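October

Dark when I got in, a few minutes before six. The night run had finished and left its report on my screen: 780 routes attempted, and a list of the ones it gave up on. A year ago I would have been one of the people driving those routes with a joystick. Now I read what the scheduler says about them and decide which ones a person should look at. It is easier on the hands and harder on the eyes.

Started with the crossings, as I usually do. The planner still wants to slow down on the stripes as if they were a change in the ground. I marked those runs the same way I marked them last week and sent them to Skasby with the same note.

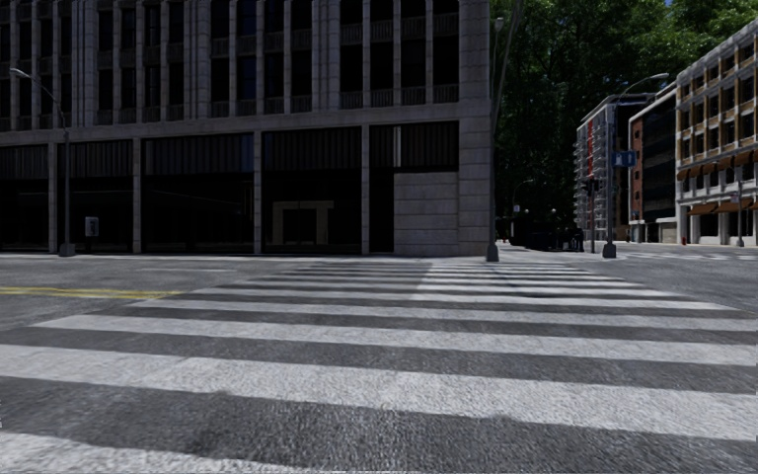 First crossing of the morning, simulator view from the start point.

Skasby wrote back before eight, which was quick for them. They want the stripes relabeled in the map and the planner left alone. I don't agree but it is their planner. I put it in the log and moved on.

Fernanda Moreira came by with the new desk plan. There are fewer driving stations on it again. When I joined there was a row of us along the window, two shifts, and you could hear everybody's chair. The scheduler took the night shift first, then the easy day routes, then most of the rest. Two people went over to Kekana and do maps there now. One went back to school. The rest of us are called reviewers, and the pay is the same so far. Fernanda says it will stay the same through next year. I asked if she had that in writing and she said she would find out. 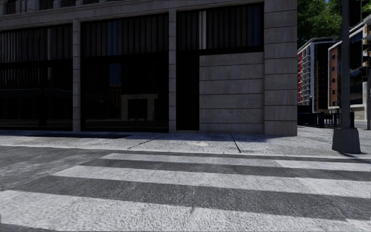

After coffee I worked through the corner cases, meaning the actual street corners. The robot has to get up off the road and onto the sidewalk and then pick a side of the pole. On paper either side is fine. The automatic scoring only checks that it arrived and didn't touch anything, so a run where it dithers for half a minute gets full marks. I failed a number of those by hand. The system asks for a reason code every time you overrule it and there is no code for dithering, so I use "other" and type it out. I have been told that "other" makes the monthly chart look bad.

Ate at my desk. Leftover rice.

The afternoon was plaza runs. These are the ones I used to like driving, with open paving and a long way to look. What I miss is knowing a place by going through it. When I drove I knew which joint in the pavement lined up with which pole and I could tell you where I was without the map. Now I see each place for a few seconds at the point where something went wrong.

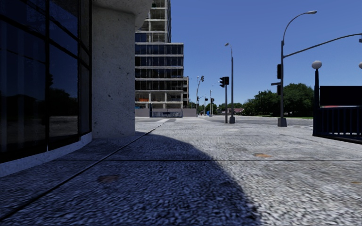 I did pull one of them up and drive it myself at the old station, which still works if you log in twice. Fernanda saw me and didn't say anything. The hard edge between sun and shade on the ground is what I wanted to check. The depth side handles it and the camera side is less sure, and the two argue. I wrote that up properly with times, and it took most of an hour. That felt like the part of the day I was paid for.

Then the call with Murnano about training. They want reviewers to learn to write the route scripts, so that when the scheduler drops a route we can fix it and put it back ourselves. Six weeks, partly on our own time. I said yes. The others on the call had their microphones off, so I don't know what they said.

Last batch before going home was the covered walkway by the road works. 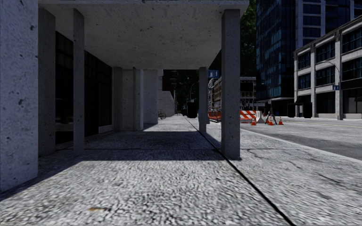 3 min read

I kept two of those for tomorrow. The planner hugs the pillars when there is plenty of sidewalk to use, and I would like Komberg to see it before it goes on a real machine outside their building. They have people walking around there at lunch.

Count at the end of the day was 659 reviewed, most of them one click. Shut down at four-thirty. Need to sign the training form and ask again about the pay.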